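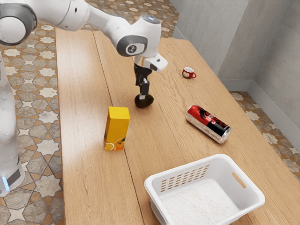

Ripening of fruit

Ripening is the last stage in the development of a fruit before it begins to decay. During ripening most fruits become softer, sweeter and less sour, and many of them change color and produce a stronger smell. For the plant, the result of this process is that animals find the fruit attractive, eat it and carry the seeds to other places. For people, ripening decides when a fruit can be picked, how far it can travel and for how many days it can be sold.

The word should be kept apart from maturity. A mature fruit has finished its growth and is able to ripen, but it may still be hard and without taste. An avocado, for example, can be fully mature on the tree for months and will not become soft until it is picked. A fruit that was picked before maturity often shrinks or becomes rubbery and never reaches a good quality, even if it is kept in the best conditions.

Contents
1 Two groups of fruits
2 Changes inside the fruit
3 Role of ethylene
4 Ripening in trade
5 Ripening at home
6 History
7 Problems and losses
8 See also

Two groups of fruits

Fruits are commonly divided into climacteric and non-climacteric ones. In a climacteric fruit the breathing of the cells (respiration) rises strongly at the beginning of ripening, reaches a peak and then goes down again. The production of ethylene gas rises in the same period. Apples, bananas, mangoes, pears, tomatoes, peaches, papayas and avocados belong to this group. Most of them can be picked while they are hard and will ripen later.

Non-climacteric fruits do not show such a peak. Grapes, cherries, strawberries, lemons, oranges and pineapples are the usual examples. They have to stay on the plant until they are good to eat, and after picking they gain very little sweetness. Their color can still change. A green orange may turn orange in a storage room when ethylene is added, although its juice remains nearly the same. In the trade this treatment is called degreening.

The border between the groups is less clear than older textbooks suggest. Some melons behave in the first way and other melons in the second. Guava also shows differences between varieties. For such reasons some authors prefer to speak of a scale with the two groups at its ends.

Changes inside the fruit

Softening is the change which most buyers check first. The walls of the plant cells contain pectin, a substance that holds neighboring cells together. During ripening, enzymes cut the pectin into shorter pieces and the connection between the cells becomes weak. Other enzymes work on cellulose and related substances. In an apple the effect is moderate, and the flesh stays crisp for a long time or becomes mealy. In a peach it is very strong.

Sweetness has different sources. A green banana contains much starch and little sugar, and in a fully ripe banana nearly all of the starch has been turned into sugar. Mangoes also store starch. Grapes and melons receive their sugar directly from the leaves, so a melon that was separated from its plant too early cannot improve in this respect. The avocado is a special case. Its sugar content is low and falls further after picking, and its value for the kitchen comes from the oil, which is collected while the fruit hangs on the tree. The time of harvest is therefore often decided by measuring the dry matter of sample fruits, a figure that rises together with the oil.

The sour taste usually becomes weaker, as the organic acids are used up in respiration. Lemons are an exception and remain sour. Tannins, which make unripe persimmons and bananas feel rough on the tongue, are bound into larger molecules that the mouth cannot notice any more.

Color changes when chlorophyll is broken down. In some fruits the yellow pigments were present before and only become visible. In others, new pigments are built, such as lycopene in tomatoes and anthocyanins in plums. Some avocado varieties turn from green to purple-black, while others stay green also when they are soft, and with these the color of the skin says nothing about the inside.

The smell of a ripe fruit is made of many volatile substances, often more than 100 in one kind of fruit. Only a small part of them is important for the human nose. Cold storage can reduce their formation, and this is one cause of the common complaint that fruit from a supermarket has no aroma.

Role of ethylene

Ethylene is a simple gas and at the same time a plant hormone. Cells of a climacteric fruit react to it by producing more of it, so that the process feeds itself once it has started. A damaged or very ripe fruit gives off gas that can influence all the other fruits in a closed box. The old saying about one bad apple has a chemical ground, although mold also plays its part.

The gas is active in very small amounts. Leafy vegetables, cucumbers and cut flowers are sensitive to it and suffer when they are stored beside apples. Lettuce gets brown spots, carrots may become bitter, and carnations close their petals.

Ethylene acts by binding to receptors in the cell. A substance known as 1-MCP occupies the same receptors and blocks the signal for some time. It is used in many apple stores. The fruit remains firm, but if the treatment is too strong the fruit may not ripen in a normal way later.
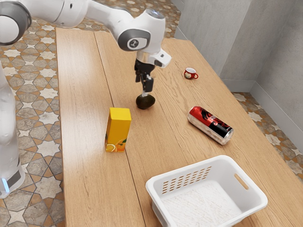
Temperature is the second large influence after ethylene. Low temperature slows down respiration and all the changes connected with it, and for apples and pears the best storage is close to the freezing point. Tropical fruits do not tolerate this. Bananas become gray, and mangoes develop sunken spots and stay hard near the stone. Such harm is named chilling injury and it often becomes visible only after the fruit is brought back into a warm room. Too much heat is also harmful. Above 30 degrees Celsius many fruits soften unevenly, and bananas can stay green on the outside while the pulp is already soft – a state known as cooked or boiled fruit among handlers.

The composition of the air matters too. With less oxygen and more carbon dioxide, the cells breathe more slowly. Stores with controlled atmosphere use this effect and can keep apples for most of a year. If the oxygen falls too low, the cells start to ferment and the fruit gets a taste of alcohol.

Ripening in trade

Bananas are the best known example of planned ripening. They are cut green, shipped in cool holds and brought to ripening rooms near the place of sale, where ethylene is let in under controlled temperature and humidity. Sellers order them by color stage. Avocados, mangoes and kiwifruit are handled in a similar way, with other temperatures and times.

In the harbor town of Cirkutport the first ripening rooms were built beside the old fish hall. According to the town history written by Juwita Sembiring, they had space for about 4000 crates and were heated with gas burners, whose smoke did the work of ethylene before the operators knew the reason. The company Okonkwo took over the building and divided it into smaller rooms, so that several kinds of fruit could be treated at the same time. The inland market of Pidedwood never had such rooms. Its merchants received the fruit half ripe and sold it from the cart on the same day, and a price list from one September shows three prices for mangoes, according to softness.

Calcium carbide is used in some regions as a cheap replacement. In contact with moisture it gives off acetylene, which acts like ethylene but more weakly. The technical product may contain arsenic and phosphorus compounds, and its use on food is forbidden in many countries.

Ripening at home

A hard climacteric fruit can be left at room temperature until it gives way to light pressure. A paper bag keeps some of the ethylene near the fruit and still lets moisture out. Adding a ripe banana or an apple makes the process faster. A closed plastic bag is less suitable – water collects on the skin and mold can grow.

When the fruit is ripe it can be moved to the refrigerator, where it usually keeps for 2 more days or longer. Warming an avocado in an oven or a microwave makes it softer but does not ripen it, and the taste remains that of an unripe fruit.

History

People influenced ripening long before its chemistry was understood. In ancient Egypt the fruits of the sycamore fig were cut with a small knife so that they would swell and become sweet sooner. In China pears were kept in closed rooms with burning incense. The link to ethylene was made clear only in the twentieth century, after observations on street trees near leaking gas pipes and on lemons stored in rooms with kerosene heaters.

Problems and losses

A large share of harvested fruit is never eaten. The causes include bruises, wrong temperature, mixed loads and delays on the road. Bruises are difficult to find in time, as the skin often stays whole while the flesh under it turns brown. Buyers who press fruit with the thumb in the shop add to the damage.

Chidubem Garba and Hauwa Iyamu compared stickers that change color in the presence of ethylene, among them one sold under the name Flaver. They found them useful for pears in closed trays and of little help in open displays, where the gas is carried away by the air. Breeding of slowly ripening varieties is another way. Tomatoes with a ripening mutation stay firm for weeks, but in taste they are often judged to be poorer than the ordinary ones.

See also
Climacteric (botany)
Cold chain
Controlled atmosphere storage
Degreening
Plant hormone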